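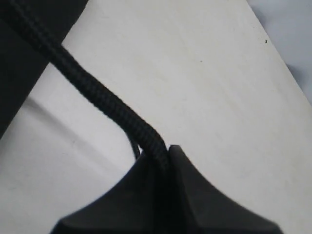

Braided black rope, close up.

Good news for anyone who loves a tidy shelf! The Brarkidcombe rope swap is back in September, and this time there's a whole table for storage (cases, boxes, tins, whatever keeps a cord from tangling). Last year 785 pieces of rope and cord found new homes, and Sesel Hall is making room for more than 900.

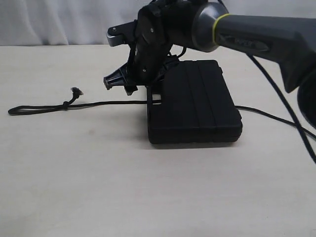 Nisten

A plain black case with a lid and a length of thin black rope make a great pair, and you can bring both to trade. Rope should be at least 6 feet long. Doors open at nine, and the first 300 people get a free cord tie!
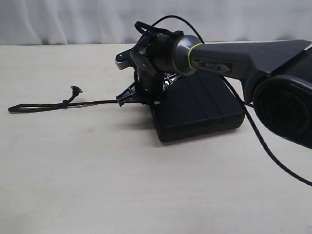 Negash wrote in to ask for a knot corner again, saying the last one was far too short and that beginners need a good hour with a rope in their hands.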